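Handling reflective ware: working rules for gripper stations
Speaker notes, 2/23/18
Simin Kiani, Mededley

Slide 1. Title
Introduce self. Say which site I work at and that the rules come from the Parnisness bench, not from the Dastow line. Questions at the end, except on force limits, which can be asked as they come up.

Slide 2. Scope
The rules cover two-finger grippers working in or beside metal bowls, cups and canisters. They do not cover suction tools. They do not replace the site risk assessment. If the two disagree, the stricter one applies and the bench lead files a change note.

Slide 3. Why metal ware has its own section
Read out the log figure: 1,939 attempts reviewed. Most of the stops we looked at fell into two groups, contact with a rim and a false reading from a reflection. Pause here. People who have only worked with matte trays tend to underestimate the second group.

Slide 4. Picking from inside a bowl
The target has one colour and the bowl wall repeats it. A detector tuned on colour alone will often return two or more regions, and the largest is not always the real part. Rule 4.1 asks for a shape or depth check before the fingers close. Rule 4.2 sets the approach so the fingers enter over the lowest reachable part of the rim.

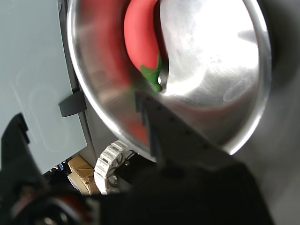
Fingers at the bowl, red pepper target. Note the red reflection on the left inner wall.

Mention that the stem end is the end nearest the fingertip. Under Rule 4.3 the operator records which end of the part is presented to the gripper. We had several months of records without this field and could not use them to compare grasps.

Slide 5. Glare
Light level is measured at the work surface with the lamps in their working position. Target is 1,000 lux. Do not measure at the camera. If a highlight covers the part, move the lamp first and change the exposure second. Write both down. A run with an unrecorded exposure change is marked as not comparable and kept out of the totals.

Someone will ask about dulling spray. Our position is that it is allowed for calibration pieces only. Sprayed ware must be labelled and stored away from the test set.

Slide 6. Clearance beside standing ware
Move to the side approach. The clearance rule is 20 mm between the outer face of a finger and any standing object that is not the target. Inside that distance the arm drops to creep speed. Contact is permitted only where the task sheet says so, and the sheet has to name the object.

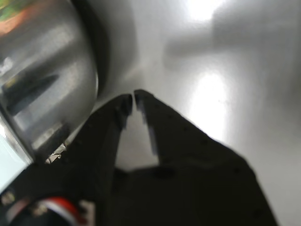
The point to stress is that clearance is taken from the widest part of the finger and not from the tip. Tips are narrow and give a false sense of room. The Nouri fixture drawing used tip width until last year, and anyone holding an old print should throw it out.

Also state that finger opening counts. A closed gripper that meets the rule may break it when it opens. Check clearance at full stroke.

Slide 7. Cables and fasteners
Short slide. Cables near the gripper body are checked at the start of each shift for wear and for slack that could catch on a rim. Fasteners are checked by hand tool, not by eye. Initial the sheet. Ticks are no longer accepted.

Slide 8. Stop and retry
After 3 failed grasps on the same part, stop the run. Do not nudge the part by hand while the arm is enabled. Disable, reposition, re-enable, and log it as a manual reset. Dastow allows a longer retry sequence, and I should say that ours is stricter by choice.

Slide 9. Open items
Reflections from the gripper itself: draft wording only. Limits for thin-walled cups: waiting on test results from Parnisness. Revised text goes out for comment in March. Comments by email, with the rule number in the subject line.

If time is short, skip slide 7 and go straight to 8. Leave slide 9 on screen during questions.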